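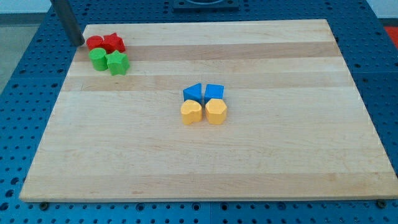 Forums > Public Spaces > Lighting and Events > Stadium facade color requests

mastarm_dk
Our group wants the Hosormont arena facade lit teal one evening in April for a hearing loss awareness campaign. The request form asks for "fixture schedule impact" and a color value. Has anyone here filled this out? The facade has 108 fixtures according to the venue sheet.

lowbay77
Leave the schedule field to the venue. For color, give an RGB value and a fallback. Teal on older RGB fixtures drifts toward plain green at low output. Ask whether they have a white or amber channel.

CQuach
I handle these requests for a footbridge and two civic buildings. Fallback color, yes. Also state start and end times. Ours run from dusk to 11 p.m. and then the controller returns to the default scene. If you write "all night" it gets kicked back.
– Cúc Quách

parapet
I'd question the whole thing. We lit the Ploltidholm for a campaign last year. Cost to us was 1,840 for an operator call-out, and the campaign page got 3 visits from the QR sign. The same money would have paid for a screening session.

mastarm_dk
Was the call-out required? Hosormont says the color change is free if it falls on a non-event night.

parapet
Required there. The controller is a Kurnora unit with no remote access, so a person has to load the scene on site. Check which one Hosormont has before you rely on "free."

lowbay77
Kurnora units do take remote scenes if the network card is fitted. Ploltidholm probably never bought the card.

parapet
Possibly. The invoice was the same either way.

CQuach
I don't agree that page visits are the right measure. A QR sign at the foot of a building is read by people walking past it in the dark. We send a photo and two paragraphs to the local paper the same evening. Last time, the paper's post was shared over 2,154 times. The sign did very little for us too.

parapet
Shares are not screenings.

CQuach
No. We list the clinic's booking number in the second paragraph, and the clinic keeps its own tally. I don't have it.

mastarm_dk
Thanks. I have put in RGB 0/128/128, fallback blue, dusk to 11 p.m., and asked about the controller. The contact is a contractor called Ngô. Will post the reply when I get it.

lowbay77
Ask for a test at full output as well, 10 minutes is enough.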